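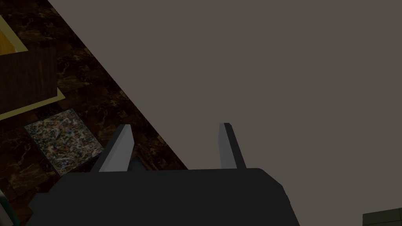

tollbarmick wrote:
I walked past the old carpet warehouse on Prellbridge Road at dinner time and the hoarding has come down along the front. They have kept the brick walls on three sides and put in new windows. I thought the whole thing was going to be flattened, going by what was said on here last year.

gravelpit replied:
The first plan was to knock it down. The one that got passed keeps the walls and replaces the roof. It's on the council website if you search by the street name, although you have to go back two pages to find the right one. The old application still shows first.

Ground floor is going to be a Shokri. Upstairs is down as offices with no tenant named.

hilltop_ratstead replied:
Is that the same Shokri moving over from the precinct, or a second one? If they close the precinct one there won't be much left in there apart from the key cutter and the card shop.

gravelpit replied:
Moving. The sign in the precinct window says the shop is relocating and to ask inside. The new unit is 4000 square feet, so a fair bit bigger than what they have now. 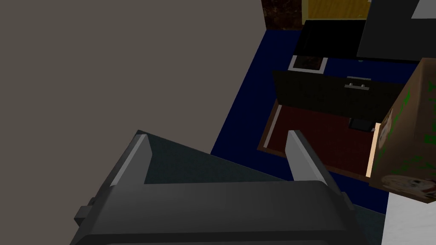
tollbarmick wrote:
The car park entrance is the part I don't like. It used to be a wide gap with a dropped kerb and you could swing a van in without thinking about it. Now there are two brick piers and they have built them closer together at the top than at the bottom, leaning in from either side like the gripper fingers in the picture. I suppose an architect thought it looked smart. A high-sided van is going to catch one of those before the year is out.

wrenfield replied:
I'm fine with the piers. The old entrance was a mess and people used to cut across it to miss the lights. At least now you have to slow down.

What bothers me more is the number of spaces. The plan says 60. There are never that many cars wanting to park at that end of town, and they took out the whole strip of trees at the back to fit them in.

hilltop_ratstead replied:
There will be when the shop opens. The precinct car park is full most mornings and half of that is people going to Shokri.

wrenfield replied:
Half of it is people who work in the precinct. I parked there every day when I had the job at the building society and it was full by nine, before any of the shops had opened.

oldsidings replied:
Does anyone know what is happening with the bus stop? The 442 used to stop right outside the warehouse and the pole has gone. The shelter is still there but it has a bag over the timetable. My mother gets that bus and she was left standing there for the best part of an hour.

gravelpit replied:
It's been moved down to the other side of the junction while the pavement is being done. There was a notice but it was taped to the lamp post and it had fallen off when I looked.
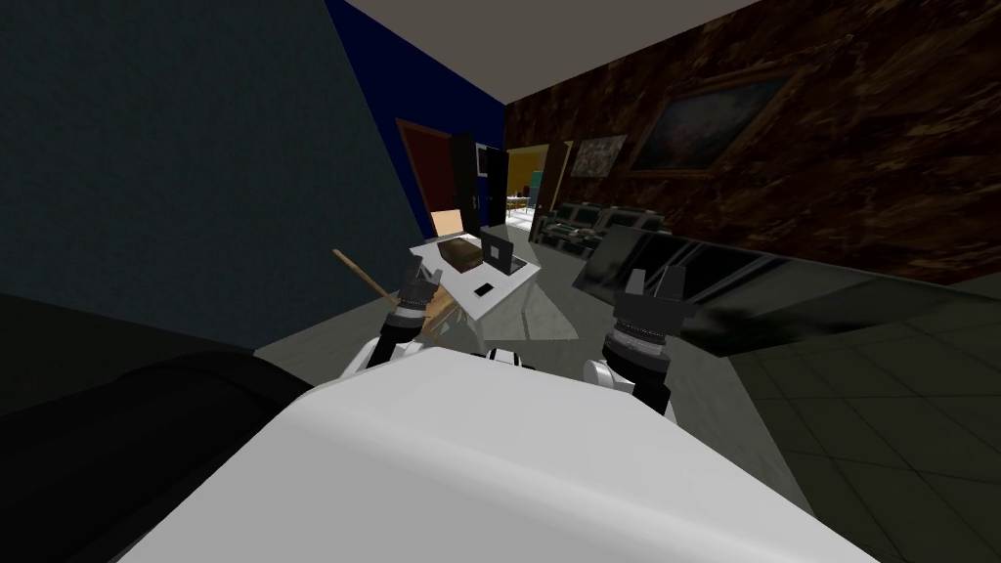 It should go back when the pavement is finished, but I can't find anything that says when that will be. The contractor is Watetti and their board has a phone number on it. I rang about the dust and got through to a person straight away, so it might be worth asking them. The council told me to fill in a form.

oldsidings replied:
Thanks, I'll ring. Other side of the junction is no good for her, it's uphill all the way back.

tollbarmick wrote:
Watetti did the flats by the canal as well, didn't they? Those ran over by months. The pavement there was dug up, filled in and dug up again.

wrenfield replied:
That was the water main, not the builder. The pavement was dug up twice on our road too and there was no building work going on at all.

tollbarmick wrote:
Well, the flats were still late.

hilltop_ratstead replied:
Going back to the precinct, has anyone heard who is taking the old unit? A woman in the queue told me it was going to be a gym. It has no windows at the back, so I can't see it being a café.

gravelpit replied:
Nothing has been put in for change of use. If it was a gym they would need to apply, as far as I know. I check the list most weeks and will post if I see it.

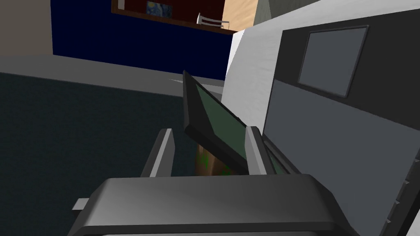
RATSTEAD, 9 June 2018

Update on the stop. I rang the number on the board as gravelpit suggested. The pavement outside the warehouse will be finished in two stages, the shop front first and then the stretch with the shelter. The man I spoke to would not give a date for the second part but said the shelter is staying where it is and the pole will go back next to it. He also said the shop wants to be open well before December, so they are being pushed to get the front done.

I asked about a temporary stop nearer the warehouse and he said that was up to the bus company. I have written to them and will let you know if they answer.
Posted by oldsidings

wrenfield replied:
Good that the shelter is staying. I'd heard it was being scrapped.

tollbarmick wrote:
Did he say anything about the piers?

oldsidings replied:
No, I didn't ask. The number is on the board if you want to ring him.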